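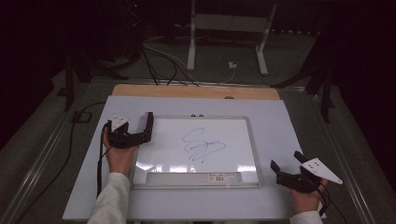
Workbench tips: a wiping job for two hand-held grippers

Notes from the shared shop in Drurkville, typed up between other jobs. Ours is the build with two hand-held grippers, one per hand, black fingers, white triangle mounting plate. Practice job is a small whiteboard with marker on it. Cheap, resets fast, fits on the bench.

The board

Small framed one, lies flat. Don't stand it up, it walks all over the place. Flat on the white top is best. The silver frame gives the fingers an edge to find.

Scribble, don't write. Loops, a tail, whatever. Words make you want to wipe one letter at a time and you get weird little strokes. Blue shows up well on our board. Black gets lost next to the fingers.

Keep the marker thin. Big fat lines leave crumbs of ink and then you're cleaning the eraser too.

Glare

Overhead lights bounce off a glossy board in long bright bands. Turn the board a little until the bands are off the ink. Took us 3 tries the first night and then we forgot to mark the spot. Mark the spot. Tape corner on the bench, done.

Turning down the back of the room helps too. We leave it dark behind the table and just light the top.

Cables

Each gripper has its own black cable. Run it down past the wrist and off the near side, never across the board. If it drags over the ink you get a smear and a do-over.

Leave slack. More than you think – then lift both hands as high as they will ever go and check again. We pulled a plug on our Dilteck hub twice before anybody did this.

Long sleeves are fine if the cuff is snug. Loose cuff grabs the cable. 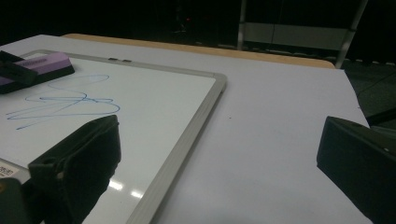

Eraser

Felt on one face, thick base on the other. Grip it by the base. If the fingers squeeze the felt it twists out sideways as soon as you push.

Lying on its side is a good start position for practice, you have to think about the turn. For a first go set it felt down and save yourself the greif.

Purple felt hides blue ink pretty well so you won't notice when it's loaded. Knock it out over the trash every 4 rounds. A loaded eraser just paints.

Wiping

Hold the frame with one hand, wipe with the other. Light pressure. Pushing hard bends the fingers apart and the eraser rocks up on one edge.

Straight pulls, overlap them a bit. Circles look nice and leave a ring.

Ghost marks – damp cloth, then dry cloth, then wait a minute. Wet board plus marker is a mess.

Finger care

Check the screws on the mounting plate before each session. Ours back out. Dab of the blue threadlocker from the Gamia kit fixed the left one, right one still needs doing.

Wipe the finger tips with a dry rag. Ink gets on there and then it's on everything, incl. the table.

If the tips get slick, rub them with 220 paper. Two passes. Not more.

Keeping count

Tally sheet on a clipboard, pencil. We got to 88 rounds before the felt started to peel at one corner. Glued it back with contact cement, clamped over night, seems ok so far. Spare eraser is in the Naqvi drawer, second from the bottom, under teh hex keys. Put it back when your done.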